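Eseo Manipulation Group
Minutes, hand and gripper comparison meeting
19 Aug 2025, small meeting room

Present: Nam-gil Ha (chair), Ye-ji Chae, Ye-ji Hwang, Bo-ram Jang
Minutes: Si-eun Maeng
Apologies: none received, though Bo-ram left for eleven minutes to move a car

As before, Ye-ji C. and Ye-ji H. are recorded by initial. The chair asked whether they could be recorded by surname. They declined.

1. Previous minutes

Accepted with one correction. Bo-ram did not "agree to" rewrite the contact model. Bo-ram "agreed that somebody should." The action stays open and stays with Bo-ram.

2. Two-finger gripper (Tukik)

Ye-ji H. reported on the simulated lid task. 2,000 trials were run with the Tukik parallel gripper, and 193 of them ended in what the log calls "unclassified." She has watched a good number. In most, the gripper gets hold of the knob, lifts, and then the lid tilts and sits crooked on the rim, which the success check counts as neither open nor closed. Nam-gil asked if a crooked lid should be a failure. Ye-ji H. said her mother would say so.

Agreed: a crooked lid is a failure. The check will be changed before any further numbers go on a slide.

Ye-ji C. pointed out that the Tukik is still the only option that has never crashed the controller. This was noted with respect and a certain lack of excitement.

3. Five-finger hand versus budget

Nam-gil has the quote for a physical hand from Brøndum. The price was read out. There was a pause. Delivery would be December if the order goes in this month, and the quote does not include the wrist adapter, the cable for the wrist adapter, or training on how to fit the cable.

Bo-ram's view is that we should not order until simulation shows the hand doing something the Tukik can't. Ye-ji C.'s view is that we will never find that out in simulation, and she has held this view since the kickoff. Both views are now in the minutes for the third time and need not be raised again.

Agreed: no order yet. Nam-gil to ask Brøndum for a loan unit and to be charming about it.

4. Controllers

Drolla, our in-house impedance controller, was compared with plain position control on the approach phase. Bo-ram prefers Drolla. Bo-ram also wrote Drolla. The chair asked for a second opinion, and Ye-ji H. said that it is smoother near the lid but slow to settle, and that the gains file has a comment in it reading "do not ask."

The chair asked. Bo-ram said the value was found late in the evening and works. Bo-ram will write down where it came from, or failing that, find a new one.

5. Hand approach to the pot

Ye-ji C. showed the current hand setup in simulation. The teal pot has been kept from the gripper trials, placed with its handles on the diagonal. The dispute is about the pre-grasp: whether the hand should come in over the lid with the fingers already part curled, or arrive open and close late.

Ye-ji C. wants the part-curled pose. The thumb comes down by the near side of the lid while the fingers go past the top of it, and she thinks the knob can be taken from there with a small move of the wrist. Bo-ram thinks the fingers have gone too far over and that the small move will be a large one. Rulers were held up to the screen, which settled nothing.

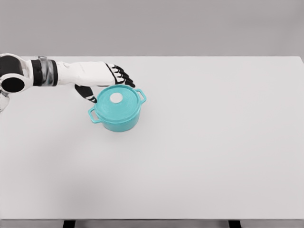

6. Test plan

Agreed after some trading:

Both pre-grasp poses get 3,000 trials each, same pot, same start positions for the arm.
The pot is to be turned between batches. Testing one handle angle and calling it general was described by Ye-ji H. as "how we got here."
The first 20 trials of each batch are watched by a human being from start to finish. Skipping ahead does not count as watching.
Position control first, Drolla second, so that nobody can blame the hand for the gains.

Ye-ji C. asked for a second pot with a flatter knob. Deferred until the first pot has been opened in a manner all present can accept.

7. Cameras

Held over again. Nam-gil still wants a wrist view as well as the fixed one. Ye-ji H. said the palm blocks most of what a wrist view would show and offered to prove it. She has until the next meeting.

8. Any other business

The shared results folder contains "final," "final2" and "final_use_this." Si-eun asked which one to use. Three people answered at once, differently. Si-eun will delete two of them on Friday unless persuaded otherwise in writing.

Actions

Nam-gil: loan request to Brøndum.
Bo-ram: origin of the Drolla gains; contact model (carried over).
Ye-ji H.: success check for crooked lids; wrist view demonstration.
Ye-ji C.: both pre-grasp batches, with the pot turned.
Si-eun: results folder.

Meeting closed when the next group knocked for the second time.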